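Questions about ordering, budgeting and site planning for the Ovden two-arm bench cell. Prices are list, before tax and freight. Last revised in November.

# Ovden bench cell: purchasing FAQ

## Pricing

**What does the base price cover?**

The base price is $3632 per cell. It includes two arms, two mounting plates, the front rail, one controller module per arm, power supplies and the wiring between them. The tabletop, walls and host computer are not included.

**Can I buy one arm now and a second one later?**

Yes. A single-arm cell ships with the full-length rail, so the second arm bolts on without replacing anything. The later arm is priced as a separate line item and the two-arm discount does not apply. Most buyers who split the order do it because the money falls in two budget years.

**What is the Kioko kit, and do I need it?**

Kioko is the enclosure kit: side and back panels, corner rails and fasteners. It costs $429. The arms run without it. Buy it if the cell will sit in a room with changing daylight or foot traffic behind the bench, or if you plan to run more than one cell and want the backgrounds to match. Panel covering is not part of the kit. Customers apply their own printed paper or leave the panels bare.

**What should I budget for spares?**

The Jatbridge spares pack is $1310 and holds one wrist assembly, one complete gripper, two sets of fingers, a cable set and a controller module. One pack is enough for up to three cells on the same site. Individual parts can be ordered, but the same contents bought separately cost more, and the wrist assembly has the longest lead time of anything on the list.

**Are there recurring costs?**

The control software has no annual fee. Finger pads and wrist cables are wear items and should go on an operating budget. Liva, the task logging package, is licensed per site and quoted separately.

## Space and bench

**How much bench do I need?**

Plan for the full width of the rail plus clearance at both ends for the elbows, which swing outward past the mounting plates when the grippers meet near the center. Request the footprint drawing before you order furniture. The bench has to be rigid. A height-adjustable desk is acceptable only if it is locked and loaded below its rated limit.

**Where does the wiring go?**

Along the near side of the table, in slotted duct parallel to the rail. Leave open space below the rail for the duct and the controller modules, and do not plan drawers or a keyboard tray there. Cables on the arms themselves need slack at the elbow and wrist. Tying them down tight shortens their life and is not covered under warranty.
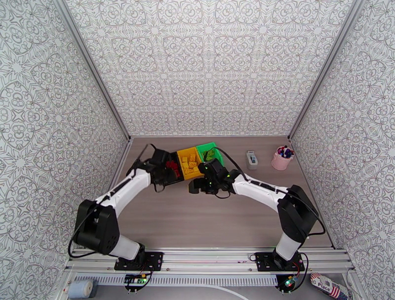 Power is a separate matter. Each cell needs two grounded outlets within reach of the near edge, on a circuit that does not also feed a compressor, heater or laser printer. A power strip is fine if it is rated for continuous use. Extension cords are not.

**Can two cells share one bench?**

They can if the bench is stiff enough. Vibration from one cell shows up as position error in the other. We recommend separate benches and will ask about this during the site review.

## Task materials

**What objects should I budget for?**

Begin with sorting and bin-picking materials: plastic building blocks, open bins in distinct colors, and common desk items such as markers in a cup. They are cheap, easy to replace and hold up to being dropped. Put them on a consumables line with a small allowance for losses. Capital requests that mix a box of blocks in with the hardware tend to come back from purchasing with questions.

**Is there a limit on object size or weight?**

Yes, and it depends on which fingers are fitted. The data sheet gives the figures for each set. If your heaviest object is near the limit, specify the wide fingers at order time. Changing them later takes a few minutes but the set is a paid part.

## Ordering and delivery

**What is the lead time?**

A standard two-arm cell ships 38 business days after we receive the purchase order. Kioko panels ship separately and usually arrive first. Store them flat.

**Do you accept staged payment?**

Half on order and half on delivery is standard. Schools and public agencies may pay in full on net terms after delivery. Send the exemption certificate with the purchase order if sales tax does not apply.

**How long does setup take?**

Two people can assemble and calibrate a cell in one working day if the bench and outlets are ready. On-site installation is a quoted service. If you decline it, schedule staff time for the full day and keep the shipping cartons until calibration passes — returns are accepted only in the original packaging.

**What does the warranty cover?**

Motors, joints and controller modules for one year from delivery. Fingers, pads and cables are excluded as wear items. Damage from a collision between the two arms is covered only if the software limits were left at factory values.

**How long is a quote valid?**

Until the end of the quarter in which it was issued. Freight is requoted at shipment if the delivery address changes.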